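Home Explore Notifications Messages Lists Bookmarks Profile More

Idun Lundgren
12/24/24

OK so I finally finished the sweater. The Løken pattern, the one I cast on in June and have been complaining on here about ever since. It's done, it has two sleeves, I'm wearing it right now and I'm too warm and I don't care!!

For anyone who missed the saga: it's a round-yoke colorwork pullover, knit bottom up, 300 stitches around the body at my size. I used Lutemholm wool in oatmeal and a dark blue for the yoke. Lovely yarn (a little sheepy when you wash it, I like that, my sister does not).

First big mistake was skipping the swatch. I knit tight when I'm watching TV and loose when I'm talking, so the first try could have fit a mailbox. Ripped it back to the ribbing. Cried a bit. Went down a needle size and started over.

Second mistake was the floats. If you carry the blue too snug behind the oatmeal, the yoke puckers and no amount of blocking will save you. Liv Sandberg told me to turn the work inside out and knit with the floats on the outside of the curve, and wow, night and day. Why did I wait so long to ask her?

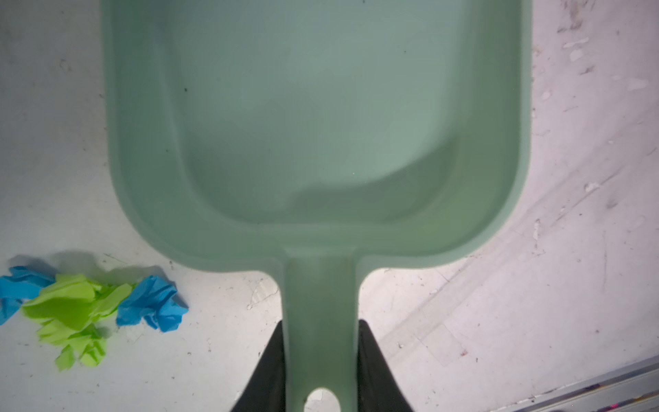
Picking the contrast color took me longer than both sleeves, I swear. I had the blue, a rust, and a green I kept going back to because I'd loved it on the shade card. Knit up next to the oatmeal it went so pale and minty, the exact green of a plastic dustpan, and I couldn't unsee it. Blue won. The rust is going to be mittens.

Someone asked about steeking. No! No scissors came near this thing. It's a pullover, so you just go round and round. The cardigan version has a steek and I'm not brave enough yet, ask me again after the mittens.

Blocking: cool water, a little wool wash, roll it in a towel and stand on the towel. Then flat on a mat with the yoke patted out into a circle. Mine took 3 days to dry because our place is freezing, so plan for that if it's a gift.

Would I knit it again? Yes, but with a shorter body, and I'd add a few short rows at the back neck because it rides up a little in front. Already eyeing the Wuron vest next (all stockinette, please, my brain needs a rest). If you have leftover blue in the same dye lot, message me, I'm down to a ball the size of a walnut and there's a hat I want to try.

Get our best threads by email. Enter your address to subscribe. You can unsubscribe at any time.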